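Two-arm shirt folding for the spring showcase – policy or scripted?
Student Projects > Manipulation

gridlock_mo
Posted 4th March

We're a college robotics club, second year with a two-arm setup, and our entry for the spring showcase is clothes folding. Three garments on a table, the arms have to fold them and put them in a stack. 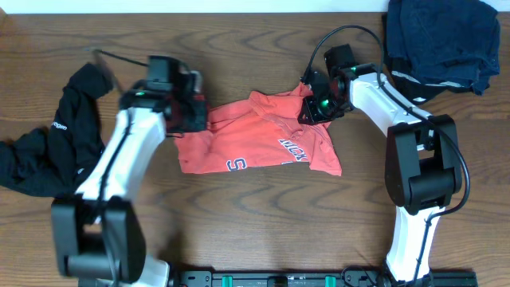

We have 195 demonstrations recorded so far, all by teleoperation, split between four of us. The policy trained on them gets the shirt folded maybe half the time if it starts out fairly flat. If it starts in a heap it grabs whatever is closest and drags it. Sweatshirts are worse. The gripper closes on two layers and the hood goes wherever it wants.

Showcase is at the end of March. Do we keep recording, or go back to a scripted fold with a vision step in front of it? Half the club wants one and half wants the other.

parkbench
Scripted. You have a few weeks and a half-working policy. A scripted fold on a flattened shirt will work in front of people. We did towels that way for the Dranison student day and it ran all afternoon with one restart.

gridlock_mo
Towels are square though. Who flattened them?

parkbench
We did, by hand, between runs. The rules allowed it. Check yours.

wet_solder
I disagree with parkbench. If a person flattens the garment first then the hard part is already done. The judges at our event asked about that right away and we lost points for it.

To the OP: 195 demos isn't a lot for three different garments. How many are of each, and do they all start the same way?

gridlock_mo
97 are the shirt. The rest are the two dark ones, and I'd have to look at the log for the split. Starting positions are whatever the person at the table felt like doing. Some people toss the clothes, some lay them out.

wet_solder
That would be the first thing I'd fix. With four operators and no agreed start, the policy sees four different jobs. Write down how a run starts and how it ends. Also which corner gets picked up first. If one of you takes the collar and another takes the hem, it will go for somewhere in between and miss both.

We threw out a third of our data for that reason and the results got better.

tinhat_ellie
Agree on picking one corner order. We keep ours on an index card taped next to the leader arms.

Also drop the dark stuff. Two dark garments on one table means they can end up touching, and a black sleeve on a navy sweatshirt is hard enough for me to see on the monitor. Use light colors, or one dark and two light.

parkbench
Changing the clothes now means recording everything again.

tinhat_ellie
Only the dark ones. They can keep the shirt runs.

gridlock_mo
Rules say "garments of mixed type" and nothing on color, so that's possible. I think somebody has a gray hoodie we could use.

On the corner order, I asked the others and we do have two people starting at the collar and two starting at the hem. So that's one answer.

vokov_lab_rat
What lighting are you using? Our group at Vokov had a policy that worked in the evening and failed the next morning, because all the demos were recorded after class with the blinds down. Record at more than one time of day or cover the windows for the showcase.

Also look at your cables. If one hangs near the gripper it can drag on the cloth when the wrist turns. We moved ours further up the arm with hook-and-loop ties.

gridlock_mo
Nearly all evenings. The room is booked until five. I'll check the cable routing tomorrow.

wet_solder
One more thing. Don't try to solve the heap and the fold in the same policy. Train one to spread the shirt out and a second one to fold it, then switch between them with a button. You can record short runs for the first one very fast.

parkbench
That I can agree with. And then the second one could be a script.

wet_solder
It could. I'd still train it, but for a deadline, fine.

gridlock_mo
OK, plan for now. Shirt gets split into spread and fold, collar first for everybody. Gray hoodie replaces the black one. The navy stays until we see how it goes. If the fold isn't at eight out of ten one week before, we script it.

tinhat_ellie
Back up the data before you start deleting runs. We lost a folder that way.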